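Gondstead's Repair Evenings Are Back – And This Time We've Got a Proper Room

Press release – for immediate use

Hello from the upstairs landing of the old Drarinmont building in Gondstead, where I'm writing this on a paint-spattered chair with a cup of tea going cold beside me. I'm Tekle Araya, I run the Gondstead Repair Evenings, and I've got some news I've been itching to share since the spring.

From May we'll be open every Thursday, from half past six until nine, in a room of our own. No more borrowing the back of the library and having to pack up the soldering irons before the reading group arrives. No more carrying the sewing machines down two flights of stairs and into the boot of my car (my back is thrilled, and so is the car). We have a lease, we have a key and we have a cupboard that locks!

If you haven't been along before, you bring something broken and we sit down with you and try to mend it. Toasters, lamps, radios, zips, trousers, wobbly chairs, bikes with slipping gears, the odd music box. You stay with your thing while it's being looked at, and if you fancy holding the screwdriver yourself, so much the better. Last season 239 items came through the door, and most of them went home working. A few went home in a carrier bag in more pieces than they arrived in, and I'm still sorry about the bread maker.

The new room is on the first floor, and there's a lift. It has big windows along one side, so on light evenings you can see what you're doing without a head torch. We've put in new sockets, a sink and a decent kettle, and the electrical bench has its own switch by the door. The fitting out cost £800, which came from last year's jumble sale, the quiz night and a very generous whip-round at the bakery. Thank you to everyone who put a coin in, and to whoever donated the curtains. They're orange. I love them.

A word on tables, as I've had more messages about tables than anything else. We asked for old ones and got old ones, and they're all different heights, so the sewing corner is on the low ones and the bikes have gone to the far end by the lift. Clocks and watches get the steadiest table we have. If you've got another solid one going spare, I'd still say yes.

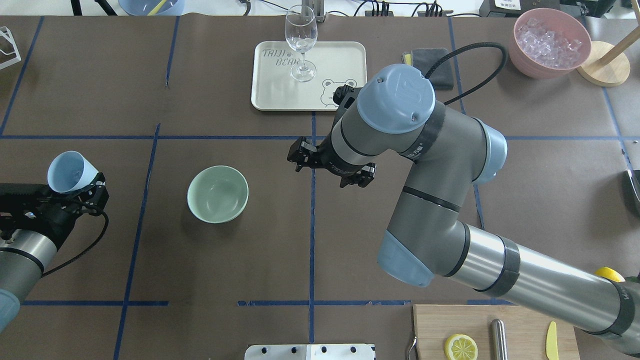

Photo: Tekle Araya / Gondstead Repair Evenings. Free to use with credit.

The other big change is booking. We used to work on a first come, first served basis, and on busy nights that meant people standing on the stairs with hoovers for an hour and a half. From now on you can book a slot for anything with a plug, and turn up as you like for everything else. Slots are 40 minutes? No – we tried that at the trial evening and it was chaos, so we've gone for longer ones and fewer of them. There are 4 electrical slots at each session, and you can book yours by ringing, by email or by catching me in the market, where I can generally be found near the cheese.

We're also starting a lending shelf. Oshima, the hardware shop on the corner, has cleared out its stockroom and passed us a heap of hand tools, and there are now 70 of them hanging on the wall waiting to be borrowed. Clamps, chisels, a lovely little set of files, and a pipe cutter I've already used on my own kitchen. You can take a tool home for a fortnight. There's no charge, but we do ask for your name and number in the book, and please bring it back clean.

Then there's Karnex, the sewing workshop downstairs, who are giving us their offcuts. I can't tell you how much good denim that firm has been throwing away over the years! It'll be going into patches, pockets and knees, and we'll be running a darning and patching table on the first session of each month. Children are very welcome if they bring a grown-up with them. My niece has learned to darn and is now insufferable about it.

What can't we do? Microwaves, for a start – please don't bring microwaves, they can hold a nasty charge even when they've been unplugged. We can't take gas appliances either, or anything you can't carry in by yourself or with a friend. We'll look at phones and laptops, but do save your photos somewhere else first.

It's all free. There's a tin by the kettle for anyone who wants to chip in, and spare parts are charged at whatever we paid for them. If you'd like to join us as a mender, we're short of people who know their way round sewing machines and very short of anyone who understands accordions (we have two in the queue). You don't need a certificate, just patience and a willingness to drink strong tea.

Doors open at half past six on our first Thursday, and there'll be cake. Reporters and photographers can come from six, and I'm happy to chat on the phone beforehand, ideally in the mornings.

Press contact: Tekle Araya, Gondstead Repair Evenings, first floor, Drarinmont building, Gondstead.

Ends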